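How I Write a Discussion Prompt That People in an Online Course Will Answer

I've been running online seminars for adult learners for a good while now, and the thing I get asked about most is the weekly discussion board. Everybody has one. Hardly anyone likes theirs. Mine used to be a graveyard - I'd post a question on Tuesday, get a pile of "I agree with the author" replies late on Sunday night, and then we'd all pretend it had been a conversation.

So here's how I put a prompt together these days. I teach a reading-heavy course on adult education theory, but I've used the same steps for a short workshop on grant writing and they held up fine.

Step 1: Read the chapter with a pencil and stop at the first argument

I don't mean the thesis. I mean the first spot where I want to talk back. Usually it's a sentence that sounds reasonable until you picture a student you know trying to live by it. I mark that sentence and build the whole prompt on it. If I get to the end of a chapter and nothing is marked, I pick a different chapter (yes, even if it's already on the syllabus!).

Step 2: Quote it, and keep the quote short

I paste in the sentence with its page number. Two sentences at most. When I used to paste a whole paragraph, people would respond to whichever bit was easiest, and then the replies had nothing to do with each other.

Step 3: Ask for a case

My old prompts said things like "Discuss the role of motivation in self-directed learning." You could answer that in your sleep, and people did. Now I ask for one time the quoted sentence was true for them and one time it wasn't. Arif Halim, who co-taught with me for a term, liked to add "and who else was there?" I was skeptical, but it gets people telling a story with other human beings in it, so I stole it.

Here's a prompt from last November, more or less as I posted it:

"On page 42 the author says adults learn best when they set their own goals. Tell us about a time you set your own goal and learned a lot. Then tell us about a time somebody else set the goal and you learned a lot anyway. Who else was there?"

That one got the longest thread I've ever had. Veerle Desmet wrote about a forklift course her employer made her take, and people were still asking her about it three weeks later.

Step 4: Set two deadlines

First post by Wednesday night, replies by Sunday. If you only have one deadline, everything lands in the last hour and there's nothing to reply to. I put both dates in the title of the thread so they show up in the notification email. Check that your platform doesn't chop long titles - ours does it at 50 characters, and I found out the embarrassing way.

Step 5: Tell them what a reply is

I used to say "respond to two classmates." What I say now is "ask one classmate a question you'd like the answer to." One! It's fewer posts for everyone to read and the threads go deeper. You may have to defend this to whoever looks at your participation numbers. I did, and I brought printouts.

Step 6: Stay out of it for a day

This is the hard one for me because I love to chat. If I answer first, the thread turns into a line of people talking to the teacher. I wait a full day, then I go in and connect two posts that haven't noticed each other - "Henk, have you seen what Hanneke wrote about her night class?" - and leave again.
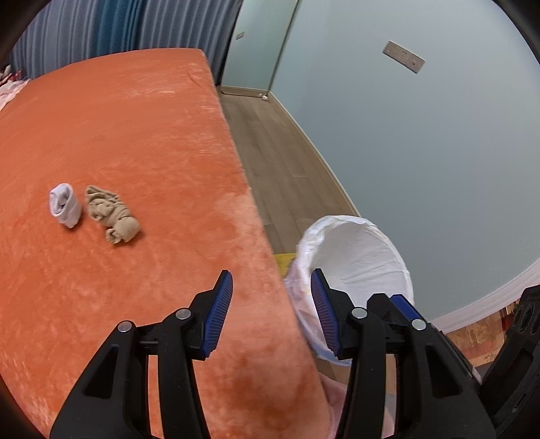 Efa Owen

Step 7: Close the thread yourself

On Monday I write a short post with a few things people said, by name, and one question I still can't answer. Then I lock it. I've tried leaving threads open and it just makes folks feel behind.

A few odds and ends

Grading: I mark these as done or not done. I tried a rubric for one term and the posts got stiffer and longer, and I got crankier.

Big groups: past 15 people or so I split the class into smaller boards and rotate who's in which. It's a bit of a pain to set up, but I do it once at the start of term and forget about it.

Quiet students: I send a private note after the second missed week, and I keep it to a couple of lines. Often it's a login problem or a shift change, and we work out a different day for them to post.

If you already have a prompt that flopped, try running it back through steps 1 to 3 before you throw it out. Most of mine only needed a better quote and a request for a story.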